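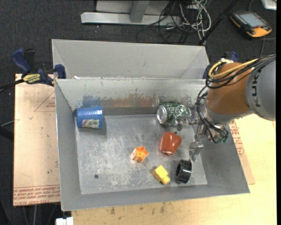 Gray sheet-metal bins, one behind the other.

Home | Products | Bins and Trays | Spare Parts | Contact

Search products Enter keyword or part no. Go

Print this page | E-mail this page

Lostine 406 Open-Top Bin

The Lostine 406 is a general-purpose storage bin for workshops, stockrooms and sorting areas. It is sold by Fundale as a single unit or in packs of 11.

Length: 18 in.
Width: 15 in.
Material: sheet steel, folded corners
Finish: gray
Lid: sold separately

The bin fits all Gernard shelf frames made after August 2016. Older frames need the Ankrah adapter rail, which must be ordered by shelf width. Do not drill the side walls to fit the rail – use the slots in the shelf.

Wear marks on the floor and lower walls are normal in daily use and do not affect the load rating. Bare spots should be wiped dry and touched up with metal primer. Do not use wire wool.

Bins ship flat-stacked on a pallet, with card between units. Single units ship in a carton. Returns are accepted on unused bins only, and the packing slip must be included.

Page last updated October 5, 2019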